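How People Look After Small Fabric Things: Project Report
10 January 2019

I picked this subject because my family throws nothing away, and I wanted to know if other people were as bad as us. My question was simple: when something small and made of cloth gets a hole or a stain, do people mend it, pass it on or bin it?

I put a sheet of 10 questions through doors on two streets in Nakpan and left a stack at the Feltirano wool shop, which was very kind of them (they even lent me a pen on a string!). I had hoped for loads of replies and got fewer, but the ones I did get were full of chat in the margins, and I've used a lot of that. 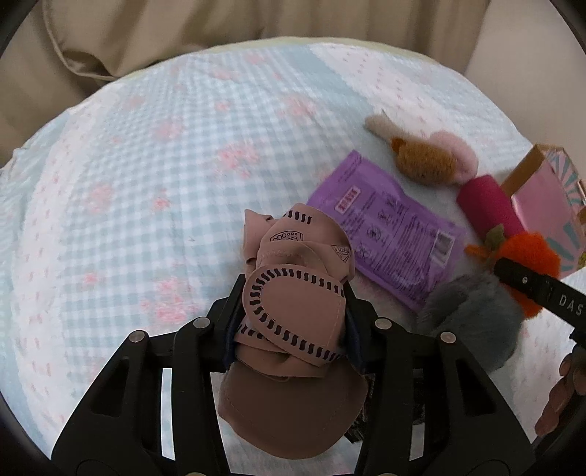

Fig. 1. A small folded fabric item with dark stitch-like dashes round its panels.

The first thing I noticed was that size matters more than price. People told me they'd happily sew up a coat lining, but a sock or a mitten felt like too much fuss for what you get back. One person wrote that she keeps a "mending bag" and last opened it 6 years ago. I laughed, then went and looked at ours, and it was no better.

Baby clothes were the big exception. Hardly anyone bins them! They get washed, folded and put by for a cousin or a neighbour, or just kept for good, and quite a few replies got a bit soppy at this point. My aunt's street has its own swap every February, and she says the same yellow cardigan has been round three families.
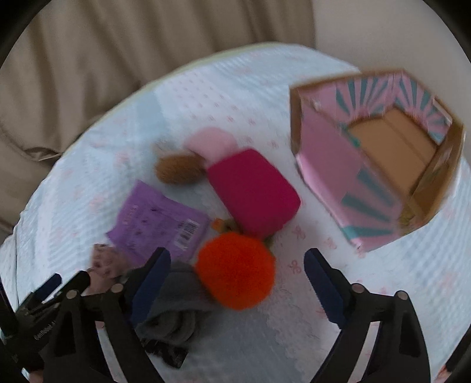

Storage came up far more than I'd planned for, so I added a section on it halfway through. Lots of people use whatever box comes into the house, and the lids go missing straight away. Two had bought proper tubs from Lirora and then filled them with Christmas lights.

If I did it again I'd ask about age, as I think older people mend more but I can't show it from my sheets. I'd also cut question 7, which everyone read differently. My full write-up came to around 1,000 words before I trimmed it, and the tables are in the folder with the blank question sheet.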